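Painting garage cabinets: is white a mistake?

posted by skammont_sue in Home & Workshop

Finally getting to my garage this February and I'm so excited! I have a run of old kitchen cabinets from the Mellor reuse yard (90 bucks for the lot, doors included) and I want them white or a very pale gray. My husband thinks they'll look filthy by Thursday. I love a bright room with light cabinets, this sort of feel: 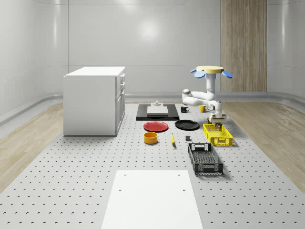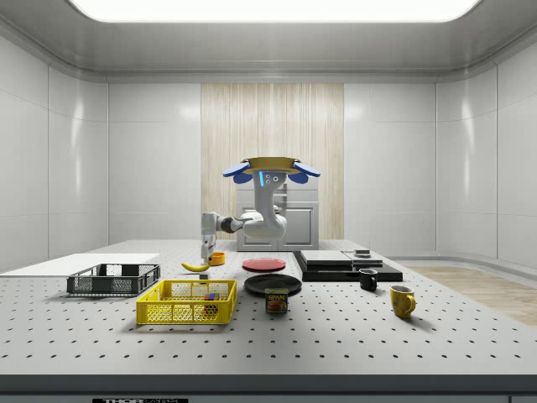
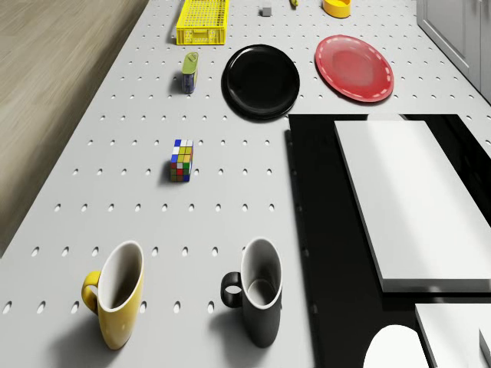 The finish on mine is old varnish, a bit sticky near the handles. Do I have to strip it all the way down, or can I clean, sand and prime? And is satin OK or should I go glossier? The garage isn't heated and gets down to 50 at night.

paintdrips
Go for it! I did mine white and I still grin every time I open the garage. No need to strip. Wash everything with degreaser, twice around the handles, rinse, let it dry overnight, then scuff with 120 grit and use a bonding primer. Two thin coats of primer, two of paint. Take the doors off and number them on masking tape, inside the hinge cup. I skipped that and spent a whole evening matching holes.

Semi-gloss wipes down easier than satin. And check the can for the lowest temperature, overnight too, not only while you're brushing. Mine had to stay above 50, so I did the doors in the spare bedroom (sorry, carpet).

jaler64
white shows everything. get gray

old_lemport_shed
Pale gray is a lovely middle ground, and it hides scuffs down by the floor. One thing to add: give it a couple of weeks before you load the shelves. It'll feel dry the next day, but paint cans will stick to it and pull up rings. Felt pads on the door corners help too. Have fun with it!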